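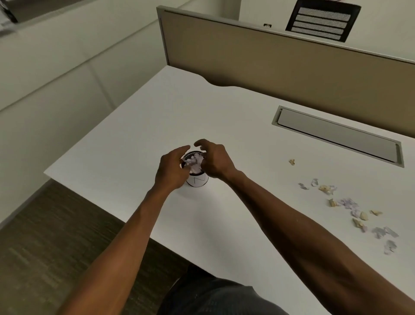
Packing torn paper into a cup, one of the desk tasks in the Stutby starter list.

Stutby Head-Mounted Recording Kit

Stutby is a light, head-worn recording kit for collecting examples of everyday hand work. You put it on, sit down, and do the job the way you would do it anyway. What you get is a set of first-person recordings, sorted by task, that a learning system can study before it ever tries the job itself.

We built it at Csonka after two years of teaching arms by moving them around by hand. That works well, and we still do it, but it's slow and hard on the shoulders! A person with free hands can get through a whole run of paper packing while an arm operator is still lining up for the first pinch. So the idea was simple enough: let people use their own hands, keep the view close to what a robot's head camera would get, and make it easy to start, stop and label each run.

Why paper scraps?

We love this task. Torn paper is light, it slides, it folds when you don't want it to, and every piece is a different shape. Getting it off a desk takes a fingertip drag or a careful pinch, and getting it into a small cup takes a completely different motion - a push with curled fingers, often with one hand steadying and the other pressing. There's a lot of skill packed into a very short job, and it uses nothing you can't find in an office. Levente Halász, who wrote the starter list, likes to tear the paper by hand so the edges come out ragged. Pale paper on a white desk is welcome too. It makes the scraps harder to pick out, and that's a useful thing to have in a training set.

What's in the kit

Head mount with camera, adjustable band, two sizes of forehead pad
Cable and belt clip for the recorder
Recorder with a single large start/stop button
Foot pedal for marking the end of an attempt with both hands busy
Starter list of 105 tabletop tasks, printed and as a file
Carry case

The complete kit weighs 3000 grams in its case. Most of that is the recorder and the case. The part on your head is light enough that people forget to take it off at lunch.

How a session runs

Pick a task from the list and lay out the objects. Tilt the camera until both hands and the middle of the desk are in view (a seated position with the forearms coming in from the two lower corners is ideal). Press start, do the task, tap the pedal, mess up the layout again, repeat. Please do mess it up properly. If the scraps always begin in the same neat row, the system learns the row.

Bare hands and forearms are fine, and so are sleeves. We suggest a mix over the course of a project. The same goes for furniture: cable trays, partitions, a busy shelf off to one side, leave it all where it is. Fanni Magyar ran our first office set in February and at first cleared every desk before recording. She then did a second round with the desks left alone, and we've kept that way of working ever since.

Don't throw out the clumsy attempts. A dropped scrap that gets picked up again is one of the best things you can record, because it shows the recovery. Mark it with a double tap on the pedal and carry on.

Labels and files

Each attempt is saved as its own clip with the task name, the person's code and the pedal marks. The labeling tool, Akamley, opens these directly and lets you split a clip into steps such as reach, pinch, drop and press. It runs on an ordinary laptop. Wajid Zaidi has written a short guide to naming steps so that two people working on the same set end up with the same words, and it's well worth ten minutes before you begin.

Our own paper-and-cup set now holds 2404 attempts. It can be loaded alongside yours, which is a nice head start if you only have time for a small batch.

Good to know

The recorder holds 4 hours on one charge. Plan on shorter sittings, though - hands get tired and the motions start to look lazy.

The pedal cable is on the short side. An extension is available.

The kit records the view only. It does not measure finger force, so tasks that depend on squeezing to an exact pressure need something more. We're working on a glove and are very excited about it!

Questions about task lists or bulk orders go to Malou Juhl at the Csonka front desk.

Related items

Stutby Pedal Extension Cable
Stutby Spare Forehead Pads
Akamley Labeling Tool, single seat
Akamley Labeling Tool, team
Sedidness Tabletop Object Box
Csonka Wrist Camera Bracket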